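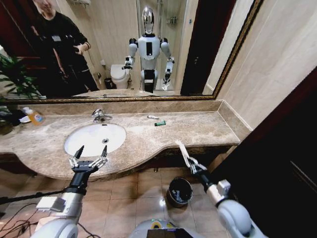
Hypervisor Host Upgrade — Post-Installation Checklist
Site: Trutton. Inspected by Judit Nyitrai, 19 November 2024

1. Host firmware matches the approved list. Pass.
2. Guest tools updated on all 12 virtual machines. Fail — 2 machines still run the October build. Njoroge Owino to schedule a restart.
3. Datastore usage below 70 percent. Pass.
4. Snapshots older than seven days removed. Pass. One was kept at the request of the Urio application team.
5. Time source set on each host. Pass.
6. Backup agent reports to the Sodura console. Pass, with comment: alerts are still sent to the old mailbox.
7. Administrator accounts reviewed. Open. List sent to Elibariki Khaemba for approval.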